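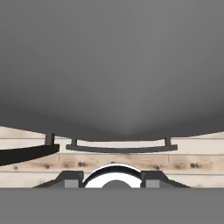
Ludivine Vasseur asks why the wrist camera check comes before the brake check when the older sheet had it the other way around. The order changed in August. The camera mount is checked with the arm parked and power off, and doing it first saves a second lockout. The brake check needs drive power and now follows directly after.

Vedamex kitchen cell, simulated twin and arm
Inspection sheet, door-opening task
Interval: every 800 cycles, or after any change to the tool, the mount or the kitchen layout
Counter at this inspection: 1324

Section A. Arm parked, power off

A1. Wrist camera mount, screws and bracket
Result: pass
Comment: Witness marks line up on all screws. No play by hand.

A2. Camera lens
Result: pass
Comment: Wiped with a dry cloth. Do not use the degreaser kept for the joint covers.

A3. Gripper pads, wear and seating
Result: pass with note
Comment: Left pad is worn at the outer corner. Still within limit. Order a pair from Drerau before the next interval and change both together.

A4. Cable run along forearm
Result: pass
Comment: Slack at the elbow is correct with the joint at full fold. Clip nearest the wrist was loose and has been pressed back in.

A5. Base bolts
Result: pass
Comment: Torqued to 80 on the Idolley wrench. Same reading as last time.

Section B. Power on, reduced speed

B1. Emergency stop, pendant and wall
Result: pass
Comment: Both tested with the arm moving. Reset needs the key at each one.

B2. Joint brakes, hold test
Result: pass
Comment: Arm held at full reach. No drift on the encoder readout.

B3. Home position against the twin
Result: fail, corrected
Comment: Wrist roll in the twin did not agree with the arm. Offset file was from before the last tool change. Loaded the current file and repeated the check. Agrees now.

B4. Speed limit in the door zone
Result: pass
Comment: Zone is active as soon as the tool crosses the line in front of the appliances.

Section C. Twin, refrigerator station

C1. Door hinge limits in the model
Result: pass
Comment: Door stops at the set angle and does not spring back.

C2. Forearm clearance to handle, door open
Result: pass with note
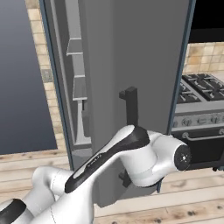

Run C2 at reduced speed and step through the last part of the path by hand. The collision margin is set in the Meléndez planner, and the planner only checks the tool and wrist unless the forearm box is ticked. It was unticked when this inspection started. Ticked and saved under the cell profile.

C3. Clearance from end of arm to range
Result: pass
Comment: Keep the range in the collision set even when the job does not use it. Two older jobs left it out and have been pulled.

C4. Reach to lowest shelf
Result: not tested
Comment: The shelf job is off the schedule. Test before it goes back on.

C5. Wrist view on approach to a curved surface
Result: pass with note
Comment: When a large surface fills the upper part of the view, the depth estimate gets noisy. Approach speed is capped in the job file. Leave the cap in place.

Open items
Gripper pads, pair, from Drerau.
Replace wrist cable clip if found loose again.
C4 to be done before the shelf job is released.
Old offset file to be removed from the shared folder. It has been loaded by mistake twice.

Cell released for use at reduced speed. Full speed after 6 clean cycles on the door task.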